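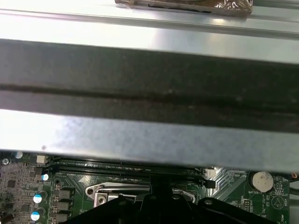 금속 레일과 그 아래 짙은 회색 띠. 위쪽에 비닐 또는 포일로 싼 갈색 물건.

1999년 5월 11일

접착제 박리 시험, 배치 194 계속. 오전에 항온실 습도부터 확인. 기록계 펜이 또 말라서 새벽 구간이 비어 있음. 습도 설정값은 56%, 수은 온도계 쪽 값은 어제와 차이 없음. 기록지 빈 구간은 연필로 표시만 해 두고 보간하지 않음.

시편은 Bullach에서 받은 가죽 조각과 면포를 아교로 붙인 것. 제본용 책등 보강재를 염두에 둔 조합이라 면포 결 방향을 책 높이 방향에 맞춤. 아교는 Leclerc 것 그대로, 물에 하룻밤 불린 뒤 중탕. 중탕 온도가 한 번 넘어간 냄비는 버리고 다시 끓임. 과열된 아교는 냄새로도 알 수 있지만 점도컵으로 재서 적는 쪽으로 통일할 것. Poirier와 이야기된 사항.

도포 두 번, 사이 간격 5분. 첫 도포가 가죽 안쪽면에 거의 다 먹어 버려서 한 번만 바른 시편은 비교 대상에서 제외. 지난 9월 기록에는 도포 횟수가 적혀 있지 않음. Jenkins에게 물었으나 본인도 확실하지 않다고 함. 그 자료는 참고만 하고 표에는 넣지 않는다.

박리 양상:
가죽 쪽 은면 파단 없음. 파단은 대부분 살면 섬유층 안에서 일어남. 접착층 자체가 떨어진 경우는 가장자리에 한정되고, 누름판 모서리가 닿지 않은 부분과 위치가 일치함. 누름판이 휘었는지 직선자로 확인 필요. 면포를 풀 먹인 채로 쓴 시편은 초반 하중이 높게 나오다가 급격히 떨어짐. 풀기를 뺀 것은 하중이 낮은 대신 곡선이 고름. 책등처럼 반복해서 굽는 부위라면 후자가 맞다고 보지만 굽힘 시험을 하기 전에는 결론으로 쓰지 않음.

시험기 관련. 영점이 오후에 조금 밀림. 아침, 점심 직후, 종료 전에 영점을 적기로 함. 물림쇠 안쪽에 사포를 덧대니 면포가 미끄러지는 문제는 없어졌으나 가죽에 자국이 남는다. 자국 난 부분은 물림 구간 안이라 하중값에는 영향 없는 것으로 처리.

Arthur가 전분풀 혼합품을 같은 조건으로 넣자고 제안. 비율을 바꿔 가며 하면 항온실 선반이 모자람. 한 비율만 먼저 하고, 곰팡이 방지제는 넣지 않은 상태로 시작. 방지제가 점도를 바꾸는지 따로 봐야 하는데 지금 섞으면 구분이 안 됨.

Dodavon 견본지 아직 도착 안 함. McIntyre가 다시 전화하기로. 면지 쪽 시험은 그때까지 보류.

다음 할 일
누름판 평면도 확인
굽힘 시험용 시편 재단, 결 방향을 뒷면에 표시
기록계 펜 교체, 여분 주문
점도컵 세척액 바꾸기 (현재 것은 바닥에 침전 있음)
배치 194 남은 시편은 항온실 아래 선반에 그대로 둠. 옮기지 말 것.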